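Plevico Automation Workshop - Public Updates

1. Plevico is publishing this thread to document the setup and routine care of Cell 7, our two-arm tabletop cell. It is meant for partner sites that are preparing a cell of the same design. Questions may be sent in reply and will be answered by the workshop desk.

2. The cell was returned to service in August 2025 after a full inspection. Responsibility for the inspection rested with Hedvig Kvam, head of maintenance. The points below follow the order of her checklist, with a few items left out that apply only to our building.

3. Power comes first. The cell is to be isolated at the wall switch before any cover, bracket or panel is touched. The stop button alone does not meet our requirement for maintenance work. A tag with the name of the person at work is placed on the switch and is removed only by that person.

4. Both arms are fixed to the aluminum rail at the front of the table. The brackets are tightened in two passes, half torque and then full torque, and each bolt is marked with paint pen when finished. A broken paint line at the next check means that the bolt has moved and the bracket must be set again from the start.

5. Sites are reminded that the rail holes do not all line up with the older Grakia brackets. Please do not drill the rail. Adapter plates can be requested from the workshop and are normally sent within 2 working days.

6. Cable routing was the most common fault found in June. The cable along the upper link should lie flat, with no twist at the elbow. At the wrist it needs enough slack for the full turn of the joint. Slack that is too short will pull on the connector, and slack that is too long may catch on items on the table.

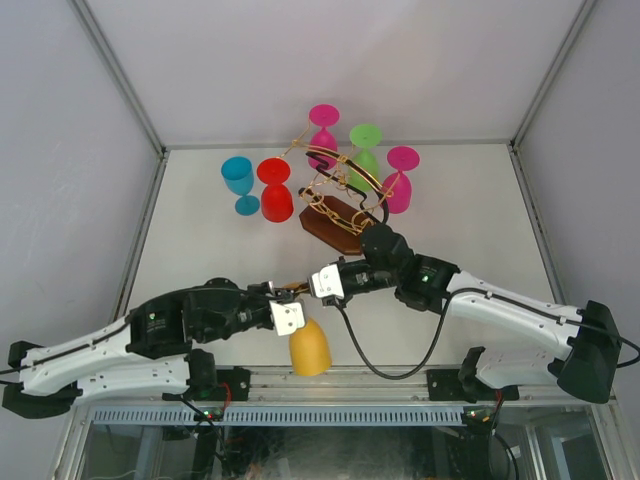 7. Slack is to be judged with the arms in their working position, reaching toward the center. A cable that looks correct when the arm is parked can be wrong once the wrist turns. We ask technicians to move the wrist slowly through its range at reduced speed and to watch the loop from outside the cell.

8. The finger plates are inspected every 56 operating hours. Check the small screws, wipe the contact faces with a dry cloth and look for worn corners. Plates are replaced in pairs. Mixing an old plate with a new one changes the grip, and small objects will begin to slip.

9. After any change of plates, the meeting point of the two grippers must be taught again. This applies to all handover tasks, where one arm passes an item to the other or both hold it at once. An error that is hard to see on a single arm becomes plain when the two tips come together.

10. The table is set with household goods for these tests, such as plastic cups placed upside down. Positions are varied between runs. Operators should leave the items as the task sheet gives them and should not tidy the table during a run.

11. The vent grille below the rail is cleaned with a soft brush and a vacuum. Compressed air is not permitted - it drives dust inward toward the boards. Nothing should be stored against the front of the cell.

12. Fault code 413 has been reported by the Arthur site on several occasions. In the Flirkeser control software this code indicates lost contact with one arm. Reseat the connector at the base before ordering parts. Should the code return, send the log file to the workshop and keep the cell out of use until a reply is received.

13. A restart after maintenance is done one arm at a time, left and then right, at low speed and with an empty gripper. Joint tasks may begin only when both arms have completed the home routine without a warning.

14. The full checklist is available to partner sites on request. Sites that hold the earlier version are asked to discard it, as the torque values for the base brackets have been revised.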